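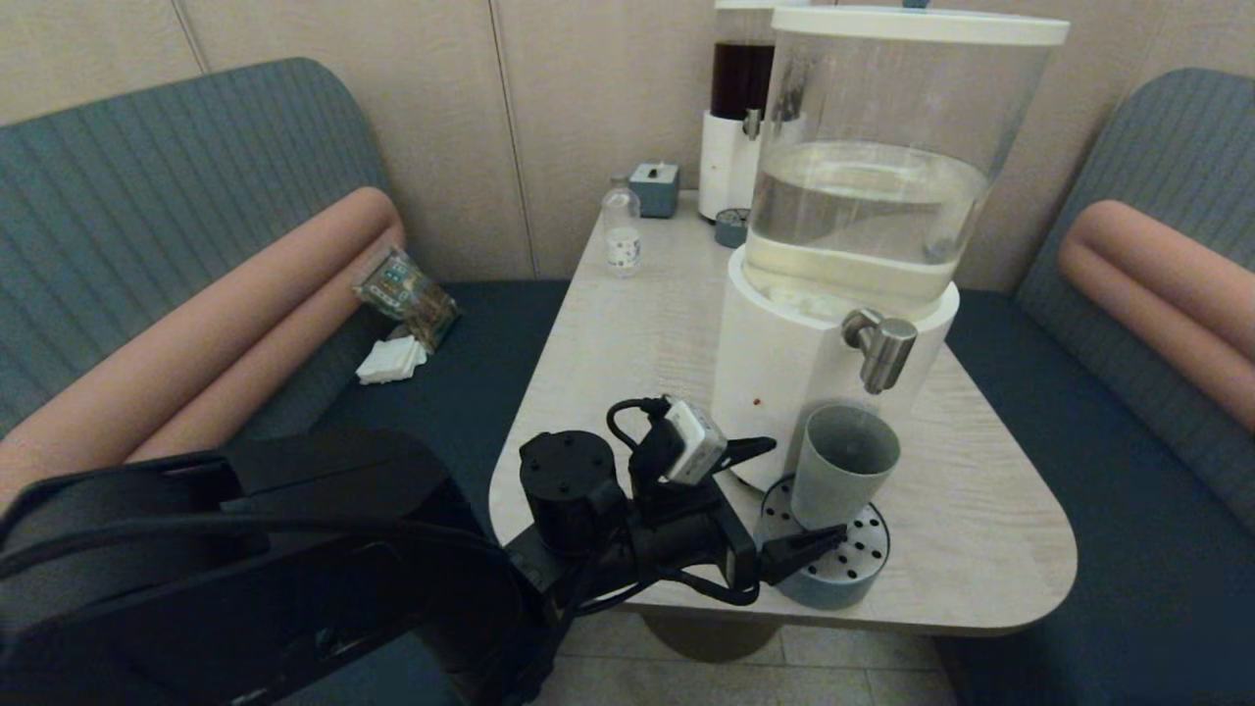 3. Setting up the drinks at a booth table

Each Prekow dispenser has three main parts: a clear reservoir, a white base with a metal tap, and a separate drip tray. Use one dispenser for water and another for a dark drink such as coffee or tea. Do not swap reservoirs between the two — flavors carry over.

3.1 Placing the dispensers

1. Wipe the tabletop and let it dry.
2. Stand the water dispenser on the table with the tap facing the open side of the booth.
3. Put the second dispenser behind it, closer to the wall. Leave a hand's width between the two reservoirs.
4. Set the drip tray under the tap with the perforated side up.
5. Keep tissues at the back of the table, away from the taps.

CAUTION: Do not stand a dispenser on the bench seats or lean it against the bolsters.

3.2 Filling

1. Check that the tap is closed.
2. Lift the white lid and pour slowly. Halfway is enough for one sitting.
3. Replace the lid.
4. Look at the fitting where the spout joins the dispenser. If you find a drip, close the tap fully and check again. 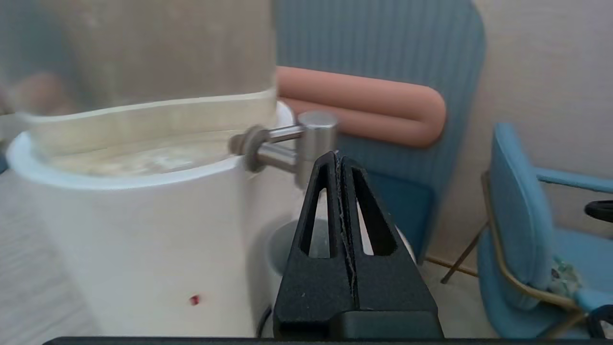 5. Place a cup on the drip tray, directly under the spout, and draw 20 ml. Throw this first amount away.

NOTE: The Gumthorpe tumbler, part no. 207, fits under the tap. Taller cups may touch the spout.

3.3 Serving

Hold the cup steady and open the tap slowly. Stop at 800 ml if you are filling a jug in place of a cup — move the drip tray aside first. Empty the tray before it reaches the holes.

For spare lids and trays, see section 13.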